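Final project report - Startup Funding and Small Savers
Intro to Business Finance, group project
Submitted 1 Feb 2021

1. What we set out to do

Our question was pretty simple. When a small savings app raises outside money, does anything change for the people using it? Most of what you read about funding rounds is written for investors. Who led, who joined, how much. Very little on fees or minimum deposits afterward.

We picked Banasent, a savings and budgeting app, as the main case. For comparison we used Rindbridge, which does small loans and started a savings product in July. Both are based in Zirnumholm and both raised seed money from the same fund, Ferreira, so it seemed like a fair match. (It was less fair than we thought, see section 4.)

2. Method

Short survey, sent through the student email list and two local Facebook groups. 1,404 people opened it, 343 finished. We dropped the unfinished ones completely, which some of the group disagreed with. Questions covered which app they use, how much they keep in it, whether they noticed any change in fees, and whether they knew the company had raised money at all.

Also read the public fee pages. Old versions came from a web archive where we could find them. Rindbridge's early fee page was never archived so we used a PDF brochure instead. Not ideal.

We wanted to interview someone at Ferreira. Two emails, no reply. Banasent's support team answered but only with a link to their help center.

3. What we found

Minimum deposit. Banasent lowered it after the round, from $100 to $10. That's the clearest change we have. Their announcement says the new money was for "reaching first-time savers" and the lower minimum fits with that, but we can't prove one caused the other. Could of been planned already.

Fees. Monthly fee at Banasent stayed the same. Withdrawl fee went up a little for people who take money out more than twice a month. This was in the terms update and not in the announcement. Most of our survey people said they hadn't noticed.

Awareness. Very few users knew about the funding. The ones who did mostly heard from friends or from the app's own newsletter. Several wrote in the comment box that they thought "raised money" meant the company was in debt. We should have explained it in the question. Our mistake. 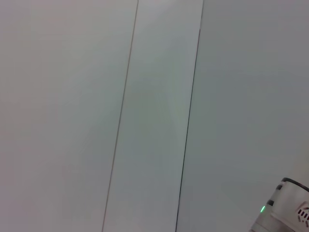 Fig. 1. Flat gray panels with two seams.

Rindbridge was harder. Savings product is new, so there's no real before and after. Their minimum was low from the start. Fees are folded into the loan side if you have both, and it took us two evenings to work out what a saver with no loan pays. Answer: nothing monthly, but interest is lower than Banasent's at every balance we checked.

4. Problems

Both companies have the same investor. We thought this would make them easier to compare, but it also means anything Ferreira pushes for would show up in both and we'd have no way to see it. Needed a third company with a different backer, or with no backer. Ran out of time.

Survey is mostly students. Students keep small balances and move money a lot, so the withdrawal fee probably hits them harder than other users. Don't read our results as being about all customers.

One spreadsheet got overwritten in the second week and we had to redo the coding of the comment answers. The second version is the one used here.

5. Discussion

The lower minimum is good for new savers. The withdrawal fee partly takes that back for anyone using the app like a checking account. Whether the trade is fair depends on how often you dip into it. Somebody saving for a laptop and leaving the money alone comes out ahead. Somebody living paycheck to paycheck maybe not.

We'd also say the announcements should mention fee changes in the same place as the good news. Not a legal requirement as far as we could find.

6. If we did it again

Start the archive search first. Add a third company. Put a one-line explanation of equity funding above the awareness question. Ask people how many withdrawals they make per month, we only asked about balances and it left a hole in section 3.

Survey questions and the fee comparison table are in the appendix, uploaded seperately.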